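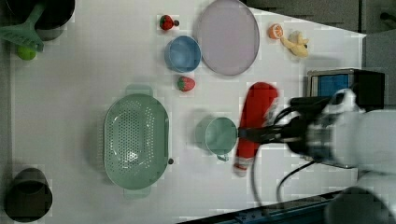
Gripper at the mug rim, view from overhead

sandro_amato
Second week with the Sirkano two-finger on the white arm. Up to 60 picks an hour on the toy food and I'm fairly pleased. The mug is next. Thinking of keeping it over the Gourlay.

plinth1807
60 an hour of what, though? Strawberries and a lime are easy. Show me the lavender plate lying flat, smooth all over the middle. Our Gourlay sulked at plates as well, but at least it did so quietly.

sandro_amato
Plate is poor, I'll give you that. Four goes in ten, if I'm generous. Colander is fine by the tabs.

EuanMackay
I'd worry about those cables before the fingers. Loops like that round the gripper will snag on a mug handle sooner or later. Ours did in June and took the connector with it – Stonbridge wanted 400 for the repair.

plinth1807
400 for a connector? Pull the other one.

EuanMackay
Connector, board and postage. I have the invoice.

kokusia_fan
Disagree about the cables. You need the slack or the wrist can't turn. Clip them further back and leave it.

EuanMackay
Slack, yes. Not that much of it, and not looping round the gripper.

sandro_amato
Will try clips tonight. Any views on coming at the mug from the side or straight down?

plinth1807
Side, slowly. And run the Gourlay on the same layout before you bin it, or the numbers mean very little.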